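Friday, December 13, 2019
By the Asthorpe bench group

4. Living with the Simik handheld kit

We've had the Simik kit on loan since June, and this section is where we say what it was like to use it day in and day out. The tables in Section 3 cover accuracy. I'm going to stick to the stuff that made us happy or made us grumble, and I'll say "I" a lot, as I did most of the collecting and have most of the opinions.

First, what you get. The kit ships as a matched pair of hand-held grippers with printed square markers, a shoulder harness, a charger and the Petersen software license (good for one workstation, which annoyed us). Pairing took me a whole afternoon the first time and a couple of minutes every time after that. The manual skips a step: you have to wake the left unit before the right, or the software pairs them swapped and every recording comes out with the hands reversed. I lost a morning's work to that one! Simik has told us the next manual will fix it.

The harness is better than it looks. I'm fairly short and I could get it snug without help, and a much taller colleague wore the same one right after me with only the buckles moved. Where it starts to bother you is the back of the neck, and that's a matter of how long you keep your head down over a table. We ended up taking a break whenever the person collecting asked for one (no timer, no rule), and the recordings got cleaner once we did.

We kept 218 recordings out of everything we made with the kit. A recording made the cut if both grippers were tracked from start to finish and the task got done, even if it got done clumsily. I know some groups throw out the clumsy ones. We left them in on purpose, fumbles and second tries included, and we'd do it again, partly for the variety and partly (I'll admit it) to save ourselves a lot of arguing about what counts as clumsy.

Now for the comparison people keep asking us about. Before the Simik kit we used the Masow teleoperation bench, where you drive a pair of arms from a console. The Masow is a lovely piece of engineering and I still prefer it for anything that needs steady, slow force. But it's bolted down, and you learn the task the way the arms want it done. With the grippers in your own hands you just reach out and do the thing, and new people picked it up so fast that I stopped writing instructions for them. The price of that freedom is that you can move in ways no arm on our floor could follow. We threw out a fair number of early takes for exactly that, mostly wrist twists, and mostly mine.

Small round things were our favorite test. Tape is great for this: it's cheap, it rolls away when you get the approach wrong, and the fingers have to open wide enough to go around it without shoving it along the table. Figure 4 was taken during the tabletop tasks.

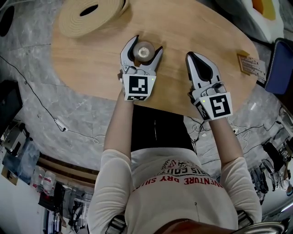
Figure 4. Tabletop work with two hand-held grippers. The left one is open around a small roll of clear tape and the right one is closed.

The finger pads deserve their own complaint. They grip well when they're new, and then they pick up dust and get slick, and the change is slow enough that you blame yourself before you blame the pads. The maker rates them for up to 1,000 grasps. We swapped ours sooner than that, and I'd tell anybody buying the kit to order spare pads on day one and wipe the old ones down every morning with a damp cloth.

Tracking was solid as long as the markers stayed in view. Cross your wrists, or tip one gripper so far that its marker faces the floor, and the software guesses. Its guesses are decent for a moment and then drift off in a way that's easy to miss on playback. Petersen's viewer can color the guessed stretches if you turn that option on, and it's buried in the export menu for some reason. Turn it on anyway. We went back over our June recordings with it and pulled several that I'd been perfectly pleased with, including one I'd already shown in a talk.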